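4.2 Grip control during egg transfer

Eggs are a forgiving object for a planner and a very unforgiving one for a controller, and we spent most of November learning how far apart those two things can be. Our software, Silludex, splits the work between a slow planner, which picks the next egg and a free cup in the tray, and a fast loop that runs every 20 milliseconds and does little else but watch the width of the jaws.

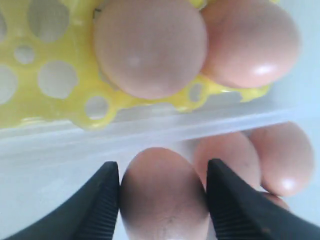
The fast loop closes until the width stops changing, and then holds – it never squeezes to a fixed number, as our first version did. Hema Annamalai suggested the change, and we are very grateful to her for it. We tuned the stopping rule on 300 grasps and then left it alone for everything reported below.
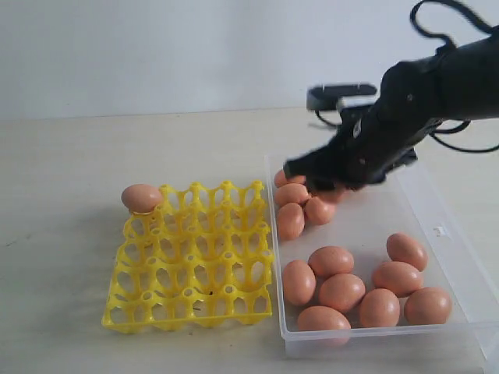

Momcombe Department of Robotics and Control

Figure 4. The arm over the clear storage box, with one brown egg in a corner cup of the yellow tray.

Choosing an egg in a packed box is harder than it sounds, as neighbors hide one another and the shells look so much alike. The planner scores each egg by how much room there is on both sides for the fingers, and it looks again after every pick – a little slow, we admit, but eggs do roll when a neighbor leaves. The full log holds 3,255 grasp attempts, and in 27 of them the planner found no safe approach and asked for help.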